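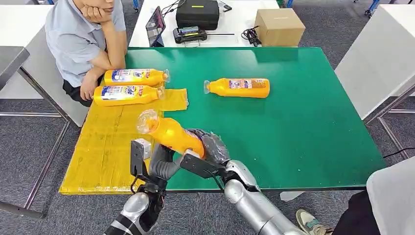
Call for participants – can a machine do your chores yet? Come help us find out

Triltia is looking for people for the Cropper trials at our Vorkdale site. Two kinds of people really. Chore testers and table operators. Read both before you write in, the pay isn't the same.

Short version of where things are. Robots can pick up a bottle. Most days. Packing bottles into a carton the way a stock clerk does it, without stopping to think, is another story. Folding towels, no. Wiping a counter, sort of. We want real numbers on all of it, from people who do these jobs for a living or at home every day.

CHORE TESTERS
You do the task by hand, then you score the robot on the same task. Packing, sorting, shelving, laundry, clearing a table. Sessions run 2 hours, $100 per session, paid same day. No tech background needed, in fact we'd prefer you don't have one. Retail, warehouse, cleaning, hotel, daycare, stay at home parent – all good. You'll be asked to be blunt. If it's too slow to be worth having in a store, say so and say why.

TABLE OPERATORS
Part time, mornings or afternoons, hourly rate on request. You set up the table between runs, put items back where they started, sit with the run and log what the arms did. Dropped it, missed it, got it, got it but squashed the cap. Repetitive work, lots of sitting. Bottles mostly for now, kitchen stuff from December. Must be ok to lift a full carton and to stop a run when something looks wrong. We train you on that part first day.

What we need from both
– 18 or over
– closed shoes, no sandals on the floor
– fine with being recorded while you work, hands and voice
– able to come to at least two sessions, one-offs don't help us much

We have 2207 scored runs so far and only 1060 of them are from people outside the company. Want that evened out before the Skadodero report goes out, so we're moving quick. Spots fill in the order we recieve replies.

To apply: send your name, what work you do or did, and which chore you'd hand over to a machine tommorow if you could. One paragraph is plenty. No resume for testers, short one for operators please. Attention Denise Treloar, Cropper trials, through the contact form. Parking behind the building, ring at the side door.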